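How Do You Shop for a Robot Helper?

Imagine your class is saving up for a robot that can pick things up. How exciting! But where do you start? You can't just run into a store, grab the shiniest one and race to the checkout. Grown-ups who buy robots for labs, farms and factories spend weeks planning first, and you can plan just like they do.

Start with the job

The very first question is "What do we want it to do?" Moving bricks is one job. Picking up a grape without squashing it is a very different one! Write the job down in one sentence. A team in the town of Trirley wrote this: "We want to lift small fruit off a plate and put it in a bowl." That's a great sentence, and it told them plenty about what to buy.

Now think about the "hand." Robot builders call it a gripper. Some grippers have two jaws that close together, a bit like kitchen tongs. Some use suction, like a tiny vacuum cleaner. For fruit, you need jaws that can hold on tight enough to lift but gently enough to be kind to the skin.

Some grippers don't sit on a robot at all. A person holds them and does the job by hand, and the recordings can be used later to teach a robot how it's done. They're handy for a team that wants to begin before it can pay for a whole robot arm.

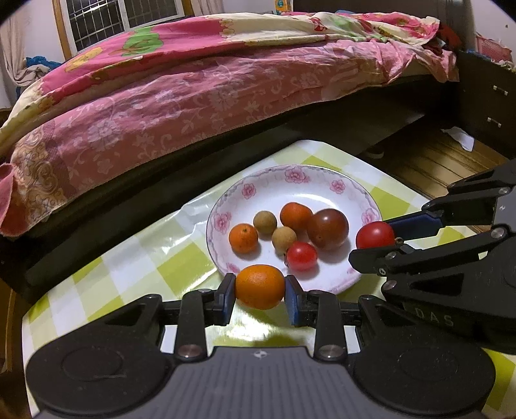 Fruit practice! A mandarin is held between two blue finger pads, with a cherry tomato at the second gripper.

Make a money list

Let's look at a pretend shopping trip with pretend dollars, called zilachs. The Zilach School Club has 1,238 zilachs in its piggy bank – hooray! Its list looks like this:

Two hand-held grippers: 648 zilachs
Spare finger pads: 22 zilachs
Fruit for practice: 23 zilachs

Add those up and you get 693. Take that away from 1,238 and the club still has 545 zilachs. Try the sum yourself on paper!

Should the club spend the rest right away? Tala Sabbagh plans equipment for a robot workshop called Masanja, and she always keeps some money back. "Parts wear out," she says. "The pads on the fingers do the rubbing and squeezing all day long, so I buy spares before I need them." A budget is a plan for your money, and a good one has room in it for surprises.

Things people forget

The gripper is the fun part, but look what else might go on the list. Does it need batteries or a charger? Is there a table to work on? Who will show everyone how to use it, and does the lesson cost extra? Where will it live at night? And what about delivery? A big heavy box can cost a lot to send.

You can borrow before you buy, too. The Wimden Library has a tool shelf where families can try out gadgets in August. Trying something first is a brilliant way to find out if it's too heavy for your arms or too big for the things you want to lift.

Your turn!

Pick a job at home that you would love a robot to do. Maybe it's matching socks, or setting out spoons. Write your one-sentence job, draw the gripper you would choose, and make a money list with a made-up price next to each thing. Don't forget the spare parts – and leave a little in the piggy bank.

Words to know

Budget: a plan for how you will spend your money.
Gripper: the part that grabs and holds things.
Spare: an extra one, kept for when the first one wears out.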